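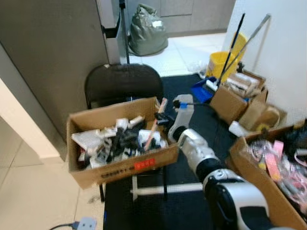 Being an extra on Darcombe: your questions answered

Filming on the second series of Darcombe starts in December, and we need lots of local faces! Salamatu Quartey, who looks after the crowd scenes, has gone through the inbox and picked out what people ask most.

What is Darcombe?

A mystery drama set in a seaside town out of season, with plenty of fog and a great deal of tea. Series one was filmed largely on the harbour front, and if you watched it you'll remember the lantern parade in the last episode. Everybody in that parade was an extra, and they were brilliant.

Do I need any acting experience?

None at all. If you can walk along a pavement while pretending to chat to somebody, you're well on your way. We do ask that you don't look at the camera, which is harder than it sounds the first time (you'll get the hang of it by lunch!).

How old do I have to be?

Eighteen or over for the night shoots. Children can take part in the school and market scenes, but they need a licence from the council and a parent or guardian with them all day. Licences take a while, so tell us early.

How many people are you looking for?

The big one is the ballroom night, where we want 50 dancers and onlookers. The other days are smaller, and some only need a handful of people in a café or at a bus stop.

What time would I have to be there?

For day scenes, usually very early. For the ballroom, you'd arrive in the late afternoon for costume and hair and we'd film until 2 in the morning. It's a long old night, but there's hot food at the break and the mood is lovely. People who did the lantern parade still meet up for a drink!

Will I meet the cast?

You'll very likely be standing a few feet away from them. Please let them come to you, as they may be running lines in their heads, and save any autograph requests for another time. Phones go into a locker before you walk on set.

What should I wear?

For the ballroom scenes the costume team will dress you from head to toe, so just bring comfy underlayers and flat shoes for the waiting. For street scenes, come in plain winter clothes and bring a spare coat. No logos, no bright white and nothing with thin stripes, please.

Can I change my hair before filming?

Please don't! Once you've had your fitting we need you to look the same until your last day. A tidy-up trim is fine if you check with us first.

Where do I go?

Most people will sign in at Flullach Hall, Room 745, on the seventh floor. The lift is slow but it does get there. Your call sheet comes by email the evening before and has the final word on times and places, so do check it even if you think you know where you're going.

Do I get paid?

Yes, every extra is paid for the day, and night work is paid at a higher rate. You'll fill in a short form at your fitting, so bring your bank details and proof that you can work in the UK.

Can I bring my dog?

We'd love to see him, but only if he's been cast. There are beach scenes with dogs coming up, so send us his photo along with yours.

How do I apply?

Email the crowd team with a recent photo, your height, your clothes sizes and any dates you can't do. Put "Darcombe crowd" in the subject line. If you can waltz, even badly, say so!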